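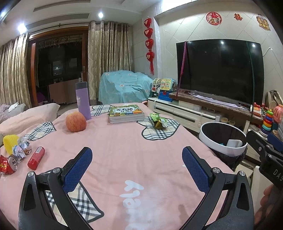 Station 2, bedroom: hand grippers over the bed, items set out for the tidying task.

Hand-held gripper check, Friday, before first demonstration
Checked by: Treasa Nic Aodha

Finger screws tight: Yes. I went over both grippers, and then again after my tea.

Blue pads clean and seated: Yes, though do give them a wipe at lunch, please, all of you!

Fingers open and close freely: Yes on the left. The right felt a touch stiff, so Caoimhe is going to look at it.

Items suitable to grip: Mostly. The crushed can wants care with bare hands (edges can be sharp, my dears), and keep the water bottle's lid done up.

Walking space by the bin and TV cabinet: Fine, but go gently when you turn.

Demonstrator rested: Ilgın has done 85 takes this week, so a proper break after every 6, and I do mean it.

Open: right gripper, Caoimhe, by 2 o'clock.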